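Double Doors in Single Homes: A Survey of Interior Doorways in the Munteanu Blocks, Todilitz

Term project, Housing and Everyday Space
Submitted Mon 17 January

1. Where the question came from

The apartment that two of us share has a pair of tall doors between the living room and the hallway. One leaf opens. The other has been bolted for so long that a bookcase has grown in front of it. When we asked around, everybody we knew in the Munteanu blocks had the same arrangement, down to the bookcase. This seemed like a lot of lumber to hang in a wall for the purpose of holding up paperbacks, and we needed a topic.

Our question was simple: how do people use double doors inside ordinary homes, and if they don't use them, why are the doors still there? We expected the answer to take a weekend. It took from August until the night before this was due.

2. Background

The Munteanu blocks are the long brick row on the east side of Todilitz, between the rail yard and the Pultov road. They were built as housing for office workers, and the original sales brochure (the town library has a copy, minus its cover) makes much of the "reception doors" in each apartment. The idea was that a family would throw both leaves open on special occasions and guests would flow from one room to the other. The living rooms are small enough that guests would have had to flow one at a time.

The doors came from Venetton, a joinery firm that also supplied the stairs and the window frames. As far as we can tell from the brochure, buyers could pick the color of the stain but could not ask for a single door. Double doors were the one luxury in a building that economized on nearly everything else, including, in our own case, the ceiling over the bathtub.

3. What we did

We knocked on every door in the first two blocks and were let into 26 apartments. In each one we drew a rough floor plan, noted every interior doorway, and asked the same short list of questions: which doors do you close, which do you never close, which can you not close, and what is behind this one. The last question got the best answers.

We recorded the width of each opening with a tape measure. After the first evening we also began noting whether furniture had to be moved to reach the door, which we should have done from the start. The earliest plans had to be redone by going back and apologizing.

We also asked each household to put a pencil mark on a card by the double doors every time anyone passed through them on one Saturday. Compliance was mixed. One card came back with a grocery list on it and another had clearly been filled in by a toddler. Leaving those two out, the cards recorded 711 passages in total.

4. What the second leaf is for

The second leaf of a pair is known in the trade as the inactive leaf, which we found a little harsh until we looked at our results. In only four of the apartments had both leaves been opened in the past year. The reasons given were a sofa, a second sofa, a birthday party, and a man who just likes them that way.

Everywhere else the inactive leaf was being used as a wall. People had hung coats on it, leaned ironing boards against it, taped calendars to it, and in one home turned it into a very tall bulletin board for school notices. Several residents said they would miss it if it were gone, although what they described missing was the place to put the ironing board.

Opening both leaves does change a room more than we expected. With one leaf open, the hallway is a thing you pass through. With two, it starts to look like part of the living room, and the floor seems to carry on past the threshold. Several people who let us try it stood there for a minute and said they had forgotten how far back the apartment went. Then they asked us to close it again on account of the draft.

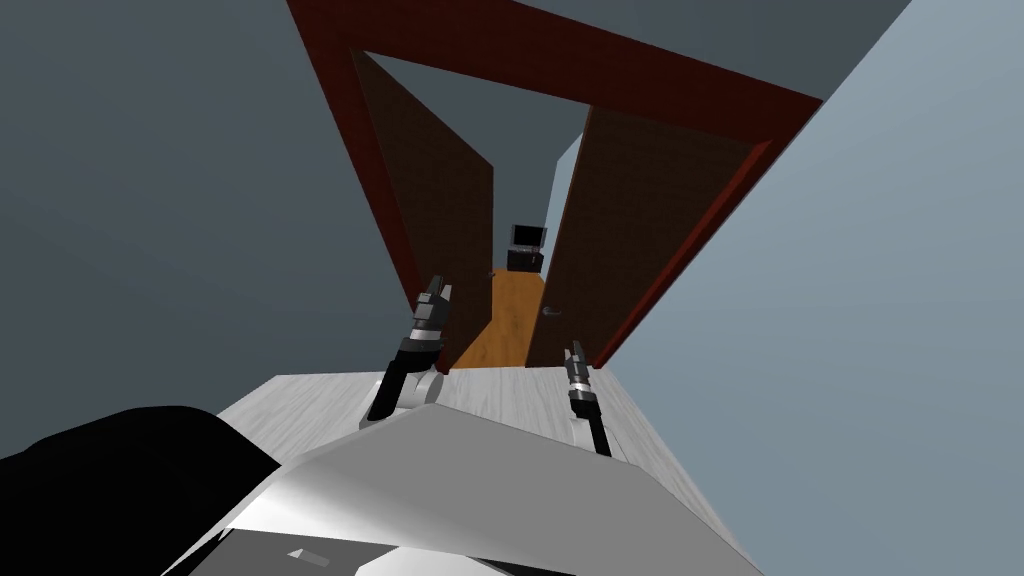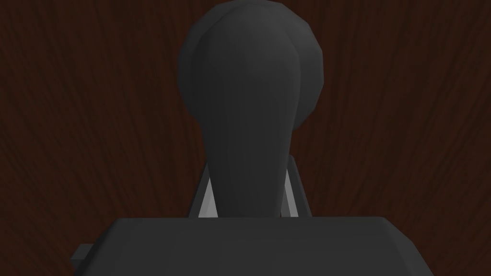
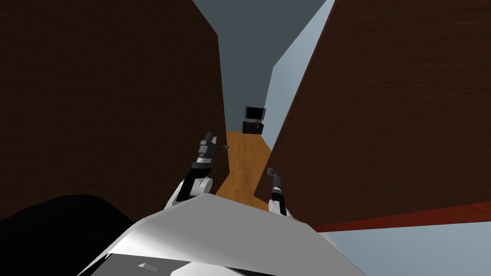
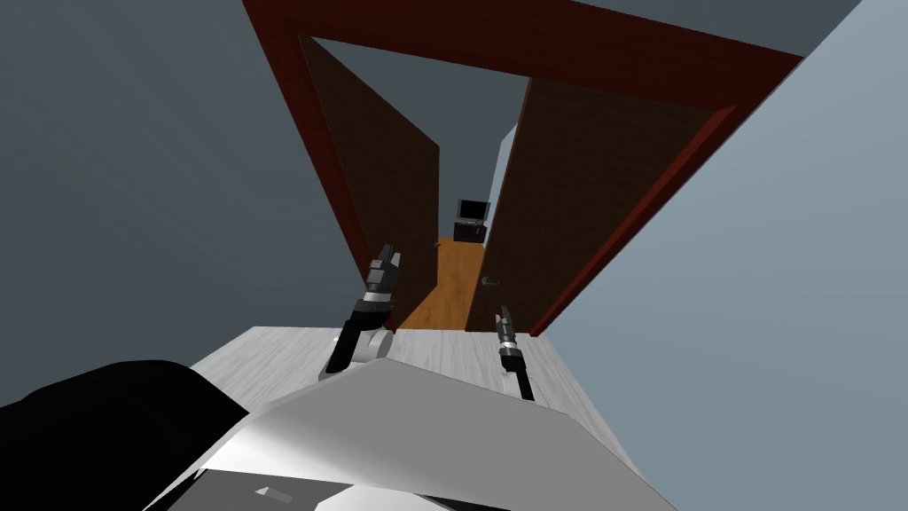

Figure 2. Four computer-rendered views from one interior. The open door leaves show best in the last.

5. Width and what fits through it

The single leaf in a typical Munteanu pair leaves a clear opening of around 60 centimeters. That is fine for a person, tight for a person with laundry, and no good at all for a stroller turned sideways. Residents have adapted. They turn their shoulders a little on the way through without noticing it, and we caught ourselves doing the same thing in the library, where the doors are enormous.

Older residents were less amused than we were. A walker does not turn its shoulders. Two households had asked the building office to ease the bolts on the second leaf so that it could be opened daily, and both were told that the bolts were original and should be respected. We could not find out who does the respecting.

Our practical suggestion is modest. The top bolt on most of these doors sits well above head height and sticks. Cleaning it and adding a drop of oil got it moving in our own apartment in a few minutes, not counting the bookcase. This would do more for getting around than anything else we considered, and it costs less than the bus fare to our interviews.

6. Things we got wrong

Saturday was a poor choice for the card exercise. Half the building goes out on Saturday, and those who stay home are watching television on the near side of the doors. A weekday would have told us more about ordinary traffic.

We also talked almost entirely to people who were willing to let students measure their homes, and such people may be unusual about doors in other ways. The upper floors are underrepresented, for which the only explanation is the stairs.

Finally, we never reached the Venetton workshop records. They are said to be in a storage room behind the town archive, and the door to that room was locked on each of our visits. It is a single door.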